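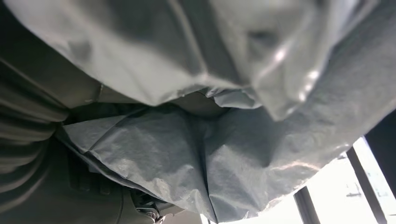
Wrist cam view: shiny fabric over crinkly fabric

So this is what our Skulari arm looks at all day, folds on folds on folds. Two grey layers, and the policy has to pick ONE edge!

We stopped feeding it single stills and gave it 3 wrist views per grasp, with a small tilt between them. Same network, same training set (Vornik, the cloth one).

Single-layer grasps went from 23 out of 79 tries to nearly 60. I reran the whole thing because I didn't believe it lol

Glossy stuff is still the worst. Highlights slide when the wrist moves and the depth guess goes with them. 16 of the misses were just that.

Trying a slower tilt next, will post numbers in July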